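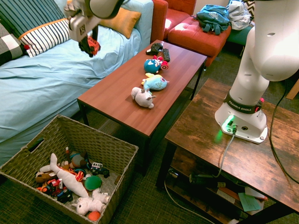
So I'll start with the tidy-up job, which took over my living room and a good part of October. The idea was simple enough: an arm next to the coffee table, a basket of toys on the carpet, and code that sorts one from the other. The arm is bolted to a wooden side table with a shelf underneath, and the power strip lives on that shelf next to my papers. Small red toy in the gripper there, over by the sofa. I'd asked for 27 grabs in a row without touching anything myself, and my best so far is 22 — I'm still quite pleased with that!

(Pause. Ask who has tried picking up anything soft.)

Plush is the hard bit. A soft toy squashes, so the fingers close and the code thinks it has missed. Samira Salameh at the Tekorstead workshop told me to stop trusting finger width on its own and look at the motor effort as well, and that fixed more than a month of my fiddling had. 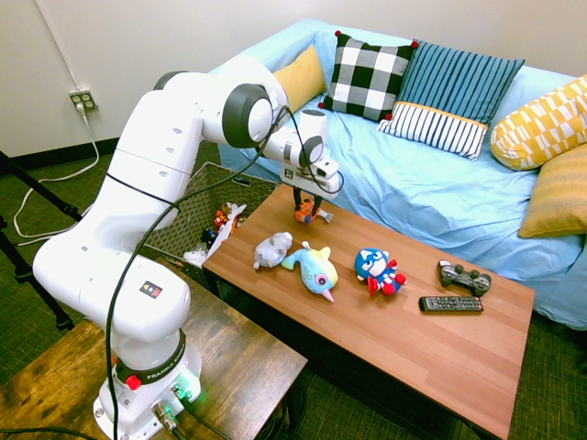
Orange and blue figure, gripped and lifted at the far end of the coffee table.

Mention the log here — some 2,000 lines, mostly me swearing in the comments. Then hand over to Karim for the wiring.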